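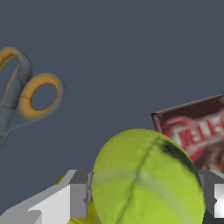
Replying to the list as well, so the other shifts see it. The returns bench at Munro goes over to the Fostach cell on November 2, and the sorting rules change with it. Anything with an awkward outline goes on the hard list first. In the sim that means the scissors; the tennis ball between the fingers counts as easy, and so does the dessert box behind it. Four of us now key labels all shift. After the change two will stay on labels and two will clear the items the arm passes over. Pay grade is the same. Training is 10 hours, on the clock.

Euan Rankin wrote:
> Does anybody know what happens to the bench crew
> once Plollex signs off? We were told 113 item types
> would move over but not who handles the rest.
> Drerkberg lost its evening shift over this.

The evening shift stays on the schedule through winter. I have asked for the rest in writing and will post it when I get it.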